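Schedule C to the Report on the Vosteck Hand Unit
Submitted to the Parville Board of Household Supply, 3rd February

1. The Board asked whether the Vosteck should be offered to residents on the same terms as the Mosoti, withdrawn in August.

2. The unit is supplied as a pair and is worked by an operator, one in each hand. The Board's assessor set it a single task, the handling of a basket and its contents at a table. The assessor lived alone and chose the task.

3. Plates from the session follow.
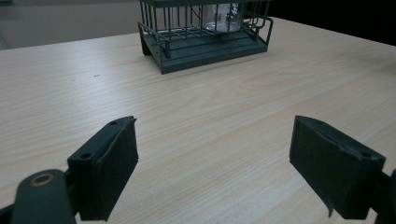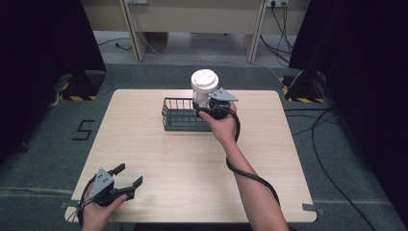
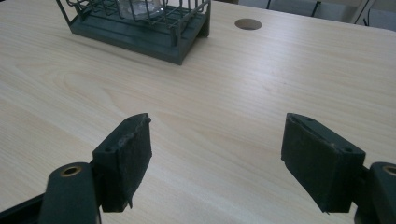

Plates 1 to 3. The Vosteck in use at the basket table, Cerstead annexe.

4. The hire charge is 2,000 a year. The assessor considers this high.

5. The supplier states that the unit retains every movement made with it and will in time repeat them unattended. The assessor asked whether it would also retain hesitation. The supplier replied in writing, after 23 days, that hesitation could be removed on request.

6. The assessor has made no such request. It is recommended that the pair remain at Cerstead for a further trial of roughly 3 months, and that the annexe be heated in the evenings for that period.

7. The Board is asked to note that the assessor's own basket was used.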